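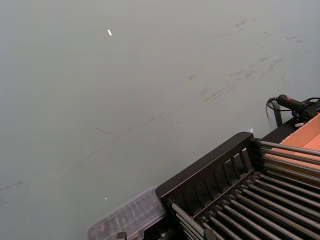
Chiharu Ebihara has spent most of her working life thinking about what happens to plates after dinner. She trained as a product designer, worked for a kitchenware firm called Huttunen, and left to set up Gratum, which sells racks, trays and drawer dividers by post.

"I never planned to do dish racks," she says. "I wanted to do chairs. But the first job I was given was a rack that kept coming back from the shops, and I had to find out why."

The answer was the gaps. Customers were trying to stand deep bowls in slots meant for flat plates. Ebihara took 4 households and asked them to write down what they washed up each evening. One of them never used a dinner plate at all.

She likes a rack with plain metal rods and black ends, and she has little time for add-ons. "People ask for a cup holder, then a knife holder, then a hook for the cloth. After that you can't clean the thing. Parallel rods will take a plate, a lid or a chopping board, and you can get a brush in between them." 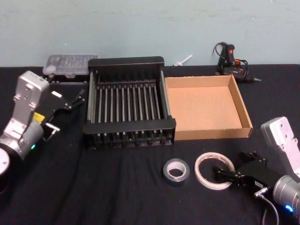
KEDERBRIDGE, Apr 18, 2019

Her business partner, Cristian Ñahui, looks after packing and returns. He joined from Rokeck, a small parts supplier, and brought a liking for clear boxes with compartments.

"You can see through the lid," he says. "If I have to open a box to know what's in it, I'll put the wrong thing back in it."

The two of them disagree about cardboard. Ebihara thinks a cut-down box looks untidy beside a sink and would sooner sell people a proper tray. Ñahui keeps several at home — one for post, one for batteries, one for things that belong upstairs.

"It costs nothing and it has four walls," he says. "When it gets tatty I flatten it and cut down another."

"He has a point for dry things," Ebihara says. "I wouldn't put a wet cup in one."

Gratum sold 1000 racks in its first two years. A narrower one is due in July, for sinks with very little worktop on either side, and it has been through seven versions so far. Most of the changes were to the feet.
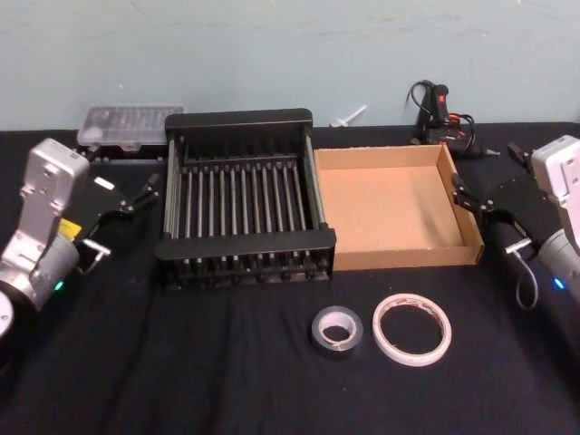
Looking after a metal rack

Ebihara washes hers once a week in warm water with ordinary washing-up liquid, and dries the rods with a tea towel. In hard water areas she suggests wiping it down with a little white vinegar and rinsing it well.

"Turn it over as well," she says. "Everyone does the top. The dirt sits round the feet."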